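Open day at the Trastent robotics hall — who went, and was it worth the drive?

Forum: Shows, Visits and Meetups
Page 1 of 1

orysia_l
Started this topic

Well, I finally got to one of these! My sister-in-law dropped me at the gate and I stayed until they were stacking the chairs, so forgive me if this goes on a bit. I know several of you had tickets for the afternoon and I'd love to compare notes, especially on the two-arm demonstration, which I'm still turning over in my mind.

For anyone who couldn't make it: you sign in, you get a paper badge, and then you're let loose in one long hall with the demonstrations down the left side and the talks at the far end behind a curtain. Davina Moffat gave the welcome and was very kind to those of us who don't work in the field. The Pekitz sorting line was running when I walked in and it was lovely to watch, parcels sliding off left and right. I stood there so long that I missed the start of the first talk.

The simulation booth was my favorite by a mile. Anas Semaan was at the keyboard and he answered every single thing I asked, including a couple of things I'm sure he'd been asked all day long.

Quick question for the regulars — is the coffee always that bad?

pallet_pete
Reply 1

Yes. Bring a thermos.

I was there in the morning. The sorting line was good, I agree, but I've got one just like it at work and I can watch that for free. What I wanted was the big arm from Badance that was on the flyer, and it stood there with a cover on it the whole time I was in the building. If you print it on the flyer you ought to switch it on.

As for the simulation booth, I gave it five minutes. It's a cartoon of a robot. I drove 247 miles to see real ones.

suha_boutros
Reply 2

Pete, I'm sorry about the arm! I was helping on the front desk and we heard that from quite a few visitors. It ran for the late group only, and the flyer should have said so. I've passed it on.

I do have to stick up for the simulation people, though. What they were showing is how the work gets done most days. You try something on screen over and over, you see where the arms bump into each other, and you fix it before any hardware gets hurt. I used to think of it as a toy myself, and then I sat with them through one long week in August and changed my mind completely.

Badge numbers went up to 490, by the way, which made for a very busy desk and a very tired me.

pallet_pete
Reply 3

Fair enough on the flyer, and thank you for passing it on. I'm not budging on the cartoon. Friction, sticky latches, a hinge somebody painted over — show me a simulator that gets those right and I'll buy you a decent coffee.

orysia_l
Reply 4

Oh, I don't think they'd argue with you, Pete! Anas said much the same thing about contact being the hard part, and that was when I started paying proper attention.

I promised a picture in my first post and then forgot it, so let me put that right.

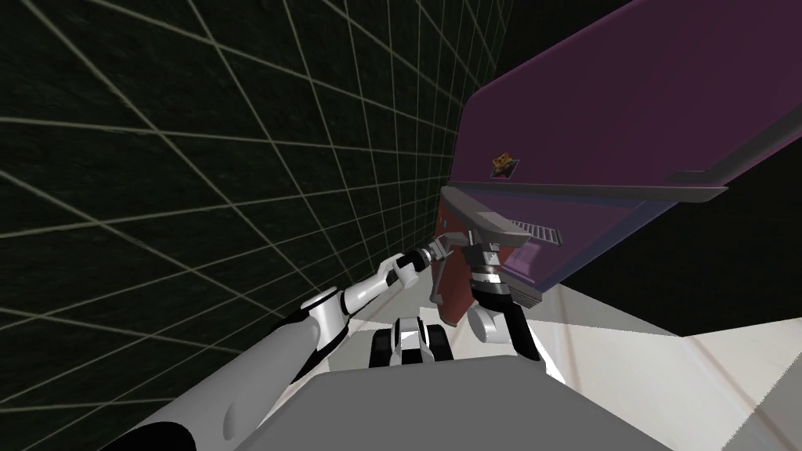
Getting two arms to work close together without tangling was what I'd gone to learn about, because my nephew is doing a school project on it and I'm supposed to be the helpful aunt. I had always pictured both hands arriving together, the way I'd pick up a laundry basket. Look at the right-hand gripper, though, tucked straight up under that gray handle, while the left one is still off by the corner, pointing up toward it. Anas had me think about how little room that leaves for the second arm, and how a few degrees at one joint can mean a knock. I also got very fond of the little square thing with the orange and yellow patches sitting on the purple part, and I forgot to ask what it was. Does anyone know?

grid_and_bear_it
Reply 5

No idea about the square, sorry. Could be a marker, could be an item for some other task, and I'd only be guessing.

I'm somewhere between you and Pete. I'd have liked the same job on screen and on a real bench side by side, so we could judge the gap for ourselves. The Zakharchenko people did that at their open house with 3 short runs of each, and it won over a lot of grumpy folks. Me included.

Did anyone stay for Antonina Levchenko's talk? I had to leave for my train when she was on her second slide.

suha_boutros
Reply 6

I caught most of it from the back. She spoke on teaching people to drive a pair of arms remotely, and how beginners tend to favor one hand and leave the other hanging in the air. There was a good long argument afterward over whether that's the person's fault or the controls'. She thinks it's the controls. I'll ask whether her slides can be shared and post here if they can.

Orysia, I'll ask Anas about your square too.

pallet_pete
Reply 7

I'd read the slides. And I'll come to the next one if the arm is running in the morning. Side by side with the screen version, like grid says, and I'll even stay longer than five minutes.

orysia_l
Reply 8

Then I'll see you there, Pete. I'll bring the big thermos and enough cups for whoever turns up, and my nephew too if his mother lets him off school.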